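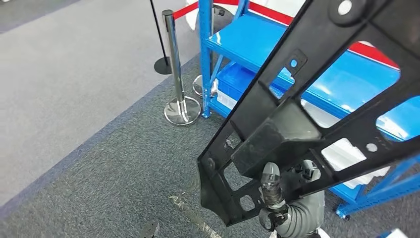

Subject: Re: [Wellgate] Dropped tools on Brilell station (chapter 22)
From: Arsalan Mohmand
Date: Jan 12, 2020

Nusrat Arain wrote:
> I've read chapter 22 and I like the repair bay, but I got stuck on the
> spanner. Sethi lets go of it and it falls straight down by her foot.
> The station is a spinning ring, so shouldn't it land to one side? Also
> you say the ring is 40 metres from hub to floor and turns twice a
> minute. How heavy does she feel? In chapter 31 she jogs along the rim
> and seems to weigh the same as at home.

Thanks, Nusrat. You are right on both points and I have spent the morning with a calculator.

The weight first. At 40 metres and two turns a minute, the floor pushes up on her with a bit less than a fifth of what she is used to on Earth. That is only slightly more than on the Moon. I could spin the ring faster, but then people get dizzy when they turn their heads, and I'd have to rewrite the doctor. So Brilell stays as it is and Sethi gets light feet.

The spanner is more interesting. Once she lets go, nothing pulls on it. It carries on in a straight line at the speed her hand had, and her hand was nearer the hub than the floor is, so it was moving a little slower than the floor. The floor gets ahead. Dropped from waist height, the spanner comes down about a hand's length behind where she expects it, against the direction of spin. Small, but anyone new would miss the catch.

The jog is worse. With the spin she gets heavier, against it she gets lighter. The rim moves at roughly the pace of a good sprinter, so someone really quick running the wrong way could more or less float off the floor. I will probably keep her jogging with the spin and have her complain about her knees.

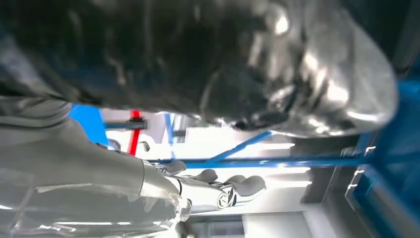 The repair robot, Vistico, needs the same correction, as it passes her tools all through the chapter. It would know the sideways drift and place a thing in her palm instead of letting it drop. I had also left its hand very vague – "metal claw" in the draft. I'd like something closer to this one: white and light grey, rounded padded segments in a row, with the pad at the tip bigger and a darker grey. Padding makes sense if it is handing over spanners in low weight, where a hard knock sends them a long way.

Does anyone know whether air drag would matter for smaller things, a washer or a scrap of foil? The air turns with the ring, so I assume it drags them along a bit. I have left that line blank for now.

Chapter 31 will follow once the jog is fixed.

Arsalan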